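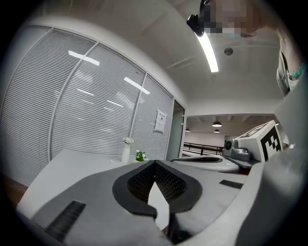
Jakbridge Town Forum > Planning and Development > The old Atanasov mill site – what is going on with it?

Page 1 of 1

towpath_dan
I drove past the Atanasov site this morning and the fence is down along the river side. There were two pickup trucks parked inside and a man with a survey pole. Does anyone know if something is finally starting? The last I heard, the approval for the 63 townhouses had run out and Gerkov was trying to sell.

mkeller
It hasn't run out. They got an extension in February. It was on the planning board agenda as a consent item, so there was no discussion and the paper didn't cover it. The extension is good for two years from the original end date.

towpath_dan
Thanks. I read the agendas most months and missed that one.

LowerMillSt
Survey crews have been in there three times that I know of. I live across from the gate. I wouldn't read much into it. The fence on the river side comes down whenever the water is high and they put it back a week later.

Saron Negash
I called the planning office about this last week because my street backs onto the site. What I was told:

The townhouse approval is still active. Gerkov has not applied for a building permit. They have applied for a grading permit, and that is under review. The engineer wants a new drainage plan, the old one having been drawn up before the culvert on Mill Street was replaced.

She couldn't give me a date. She said to check back after the drainage plan comes in.

mkeller
That matches what I heard. The culvert is the holdup.

rt9_commuter
Ten years of this. I moved here when the sign said "Coming Soon" and my oldest was in kindergarten. Now she drives. In that time we got the tire place, two nail salons, a drive-through coffee window and all of Rilleo Heights, and the one piece of land anybody can walk to from the train is still weeds.

LowerMillSt
I'm fine with weeds. Have you tried to turn left onto Mill at 5:30? Put 63 more households at the bottom of that hill and you will sit through four lights.

rt9_commuter
You'll sit through four lights anyway. Rilleo Heights is 500 units and every one of those cars comes down the same hill. Those people have no choice about driving. People at the mill site could walk to the platform in five minutes.

LowerMillSt
They could. They won't. I see who parks at the station and half of them live closer than the mill.

birchandelm
I park at the station and live closer than the mill. I drop a kid off on the way. There's no sidewalk on the north side between the bridge and the laundromat and I'm not pushing a stroller in the road. Fix that and I'd walk.

mkeller
The sidewalk is a condition of the townhouse approval. Gerkov has to build it from the bridge to Canal Street before anyone can move in. So if you want the sidewalk, the quickest way to get it is for the project to go ahead.

birchandelm
Or the town could build it. It's a sidewalk.

mkeller
The town could. It's been on the capital list for years and gets bumped every year. I'm only telling you what the approval says.

oldquarry
A few things from someone who went to the original hearings.

The first plan was for apartments, four stories, with stores on the ground floor. People turned out against it, mostly over height and parking. Gerkov came back with townhouses, three stories at the tallest, no stores, and two parking spaces per unit. That's what got approved.

I spoke against the apartments at the time. I think now that I was wrong about the stores. There is nowhere on that side of the river to buy a quart of milk. I'd still be against four stories right at the water.

rt9_commuter
I respect that. The stores were the best part of it.

LowerMillSt
The stores would have been empty. Look at the ground floor of the building by the post office. It's had paper in the windows as long as it's been there.

oldquarry
Two of those are rented now. The eye doctor and a place that does alterations.

LowerMillSt
Two out of six.

towpath_dan
Can I bring this back to the river path? The drawings I saw had a public path along the water connecting to the towpath at the lock. Is that still in there? It's the only part I care about much.

Saron Negash
It was on the site plan they showed me at the counter. A ten-foot easement along the bank the whole length of the property. I asked if it would be paved and she said stone dust. She also said the plan doesn't say who maintains it, and that would need to be worked out with the homeowners association.

towpath_dan
Stone dust is fine by me. It's what the rest of the towpath is. The maintenance part worries me. The bit behind the condos was supposed to be public too and they put a gate on it.

mkeller
The gate is not legal, for the record. The easement is recorded. The town has sent letters.

towpath_dan
The gate is still there, though.

mkeller
Yes.

hw_jenna
New to town, so forgive a basic question. Is the land contaminated? Our realtor said something about the mill being a dye works and told us not to worry about it, and then I worried about it.

oldquarry
It was a dye works up to the sixties, then the Atanasov family ran it as a warehouse until the fire. The state had them remove soil from the back corner and there are monitoring wells on the site. The reports are public. You can ask for them at the library reference desk and they'll bring out a binder. It's dry reading, but the summary page at the front is clear enough.

hw_jenna
Thank you, I'll go look.

LowerMillSt
The binder is missing the last report, or it was when I looked in the spring. Ask the town clerk for that one.

rt9_commuter
What about the school numbers? Every time this comes up someone says the elementary school can't take it.

birchandelm
Enrollment at Canal Street Elementary was 716 at the last board meeting I went to. They said it's down a little from the peak. The crowding now is at the middle school. That's the Rilleo Heights kids getting older.

LowerMillSt
So add more.

birchandelm
I didn't say it was a reason to build or not build. He asked for the number.

rt9_commuter
She, but thanks for the number.

birchandelm
Sorry!

canal_st_phil
I'll say something unpopular. I don't think Gerkov ever plans to build. Each extension makes the land worth more on paper. They pay tax on it as vacant land, they mow it twice a summer after the town writes to them, and they wait. The grading permit keeps the file looking active. I'd like the town to stop granting extensions and make them start over.

mkeller
If they start over you lose the sidewalk condition and the path easement, and they may come back with something bigger. The zoning there allows more than it did when they first applied.

canal_st_phil
Maybe. Or they sell to somebody who builds. Right now we have conditions on a project that doesn't exist.

oldquarry
I go back and forth on this. Phil has a point about the mowing. On the other hand, paying for a new drainage plan is real money, and I don't see why they'd do it if they meant to sit on the land.

canal_st_phil
Have they paid for it? The engineer asked for it. That's all we know.

oldquarry
Fair enough.

Saron Negash
I called again today. The drainage plan was submitted on 27 August 2024 and is with the town's engineer. Review normally takes 30 days. If it's accepted they can issue the grading permit at staff level without going back to the board. Neighbors get a letter before any work starts, but only those on lots that touch the site.

So there is a plan and somebody did pay for it. I'll post the letter if I get one.

towpath_dan
Thank you for calling. Did she say anything about the fence?

Saron Negash
She said to report it to code enforcement using the form on the town website. They hadn't heard it was down.

LowerMillSt
It's back up as of this afternoon. Two sections, zip-tied. The gap by the sycamore is still open.

towpath_dan
I'll put in the form for the gap.

rt9_commuter
Does anyone know what they plan to ask for these? I have a sister looking.

mkeller
No prices yet. Six of the units have to be sold as affordable under the approval, and there'll be a lottery run by the county for those. She can get on the county mailing list now. The rest will be whatever the market is.

rt9_commuter
I'll pass that along. She'll probably be retired by then.

canal_st_phil
Tell her to look at the ones by the reservoir.

LowerMillSt
Those flood.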